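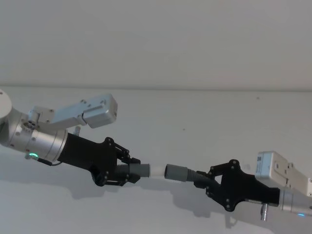 # 旧软管别急着扔,拉多索夫街的接管铺子搬进大屋子啦

首页 > 本地新闻 > 街坊生活 > 修修补补

最后更新:2022年11月9日,星期三

家里的波纹软管用上几年,常常是中间或者靠近套头的地方先裂开一道口子,其余的部分还好好的。很多人顺手就卷一卷扔了,也有不少人舍不得,塞在阳台柜子顶上,想着哪天总能派上用场。住在拉多索夫街(Ladosov)一带的朋友,现在多了一个去处:原先挤在五金店后面小隔间里的“克拉尼茨”(Clanitz)接管铺,这个月搬到了街尾那间亮堂的大屋子里,正式对外接活,旧管子、短管子、配不上口的管子,都可以拿过去问一问。

铺子做的事情说起来很简单,就是把两截软管重新接成一根。常见的接法是先把坏掉的那一段裁掉,两边各装上一个光滑的灰色套头,再拿一小段白色的短管插在中间,把左右两个套头连起来。接好以后,灰管、灰套头、白短管,再到另一边的灰套头,顺着排成一条线,白的那一小截夹在当中特别显眼。有的客人嫌它不好看,问能不能也换成灰的,店里倒是更愿意用白色,理由很实在:日后要是哪里松了,弯下腰一眼就能看见接口在什么位置,省得顺着整根管子一节一节地摸。

铺子的主事人叫苏根·拉图哈鲁(Sugeng Latuheru),在这条街上住了很多年,街坊有什么接头不严、管子短了一截的麻烦,早就习惯了去敲他的门。他讲起管子来是收不住的,我们本来只打算问问搬家的事情,结果茶都添了几回,话题还停留在波纹的深浅上。

“波纹管软,能弯,大家喜欢它就是喜欢这一点。”他说,“可是软的地方吃不住劲,你要接,就得落在硬的地方。套头就是给它一个硬的地方,短管再往里头一坐,两边对正了,心里就踏实了。最怕的是图快,拿胶带缠一圈又一圈,缠得跟粽子一样,过些日子胶一发黏,灰全粘上去,拆都没法拆!”

他还特别提到“对正”这两个字。按他的说法,套头和短管插进去的时候,两只手要拿稳,从两头往中间送,不要一边扭一边使蛮劲。扭着进去的接口刚开始看着也严实,可是管子里憋着一股拧劲,用的时候一拖一拽,那股劲就找机会往回松。他教徒弟的第一课就是拿两截短管练这个动作,练到闭着眼睛也能送得平平的,才轮得到客人的管子。

搬家的念头其实从八月就有了。那时候老隔间里已经堆得转不开身,架子上是管子,地上是管子,门背后挂的还是管子,客人进来只能站在门槛外面说话,碰上下雨天,大家就打着伞聊。后来斯特塔德(Stetard)建材行把街尾的屋子腾了出来,租金谈得也和气,铺子这才下了决心。新地方一共摆了四张长工作台,靠墙做了一整面架子,按口径从细到粗排开,光是收回来待用的旧管子就有200段,每一段都剪掉了破口,冲洗晾干以后才上架。

负责整理这面架子的是卡拉·梅德拉诺(Karla Medrano)。她原来做裁缝,对尺寸极有耐心,现在软尺从布上换到了管子上,用她自己的话说,活儿差得不远,都是量、裁、接。她给每个格子写了小纸条,写清楚内径、外径和适合哪一种套头,字迹圆圆的,很好认。她提醒大家,来之前最好能把原来的套头一起带上,哪怕已经裂了也没有关系,因为同样看着是灰色的套头,口径差一点点就是插不进去,只凭记忆说“跟这个杯口差不多粗”,她实在是很难配得准(这样形容的人还真不少)。

收费方面,铺子订得很简单。自己带管子来接一个口,用店里的白短管和套头,材料和手工合在一起算一次的钱,价目就贴在进门右手边的墙上。要是从架子上挑旧管子来加长,则按长度另算,比买新的要便宜不少。一般的活儿当天可以取,遇到特别粗或者口径少见的,需要把管子留下,等配件到了再打电话通知。接好以后的保修期是90天,这期间接口要是松脱了,拿回来重新接,不再收钱;管身自己老化开裂的就不在里面了,这一点卡拉请大家多多体谅。

我们去的那个上午,店里一直有人进出。住在附近的唐女士(Tang)抱来一大卷管子,说是搬家的时候从柜子底下翻出来的,短的短,破的破,丢了可惜,留着又碍事。苏根一段一段地捏过去,告诉她哪些还能用,哪些已经发脆了,硬接上去也是白费功夫。最后她挑出还柔软的两段接成一根,剩下能用的留给了铺子,换了一个备用的套头回去,高高兴兴的。她说下回要把婆婆家的那根也带来,那一根据说已经缠了好多年的胶带。

如果想在家里自己动手,铺子也很乐意教。苏根给的建议是这样的:裁管子的时候顺着波纹的凹槽下刀,切口才会平;裁完把毛边修掉,里面的碎屑倒干净;套头装好先轻轻拉一拉,确认不会滑出来,再接中间的短管;接完平放在桌子上看看,两边应当是顺着一个方向的,要是在接口的地方折了一个角,就拆下来重新送一次。实在拿不准,把管子装进袋子拎过来就是,店里不会笑话谁,缠成粽子的他们见得多了。

铺子还打算入冬以后在晚上开接管小课,地点就在靠窗的那张工作台旁边,一次带的人不多,工具由店里准备,只收一点材料钱。具体日子还没有定下来,卡拉说要先看看大家下班的时间,有兴趣的街坊可以先在门口的本子上留个名字和电话,写上自己想接的是什么管子,她好提前把合适的套头和短管备齐。

新铺子在拉多索夫街的尽头,斯特塔德建材行旁边,门口暂时还没有挂招牌,认准玻璃上贴的“接管”两个字就行。老隔间那边已经清空,走错了的话,五金店的人会给您指路。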